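Basic Suturing Skills - Course Handout
Session 2: Thread, Needle and Knot
Moynihan Skills Room, Millalbridge
Prepared by Smaranda Sârbu. Corrections to Valentin Kuster, please, before the end of October.

Before you come

Please read these notes once at home and bring them with you, printed. In the first session we practised only with the forceps and with foam. Now we begin with the pad and the real thread, and many students find this step bigger than they expected. The room opens 25 minutes before the session. Long hair must be tied back and sleeves must be above the elbow.

1. The first knot on the pad

The practice pad has a soft surface and it forgives many mistakes, but not all of them. If you pull too strongly, the thread cuts through the edge and you must choose a new place. The first knot should bring the two lips of the incision together so that they touch. It should not squeeze them. Look at the colour of the edge and at its shape. When the lip rolls inwards, the knot is too tight.

Red stain on the pad is normal and you do not need to clean it between stitches. Wipe it only if you cannot see the line of the cut any more.

At the knot, look for three things: where the threads cross, how long the cut tails are, and how far the cut continues past the stitch. An incision which still gapes at one end needs another stitch there. Put the needle down where you can see its point. 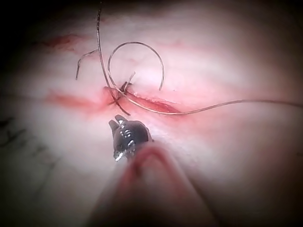

2. Managing the long end

Most time in this session is lost with the long end of the thread. Students make a correct bite, and then the thread catches on the jaws or makes a loop in the wrong place. Some habits that help:

Pull the thread through slowly and watch the tail, not the needle.
Let the long end lie in one wide curve on the side where you are not working.
Check if there is a second strand near the first one before you close the jaws.
Keep the jaws a little open and above the surface while you decide. Do not rest the tips on the tissue.

Dark thread is easy to see on a pale pad. On tissue with deep shadow at the sides it is much harder, and you should follow it with your eyes from the middle of the light to the edge of it. If you lose it, stop and find it again.
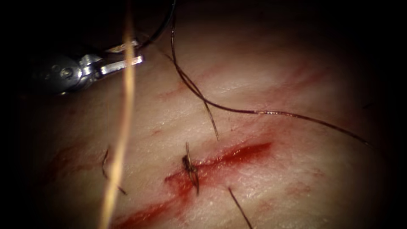
3. Throwing the loop

The loop goes around the jaws, and then the jaws take the short tail. This is easy to write and less easy to do. Make the loop close to the pivot and not at the tips, where it slides off. Open the jaws only after the thread lies around them. Before each throw, know where the needle is. Leave it to one side, with the curve in view, and come back for it when the knot is finished.
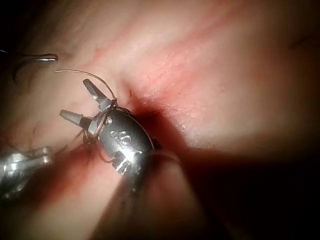 Figure 3. Thread around the base of the open jaws, with the curved needle at upper left.

For next time

Tie 14 square knots at home on the string board and bring the board with you. Students from the Ginddale group can collect theirs at the front desk - ask for box 648. Spare thread is in the same box.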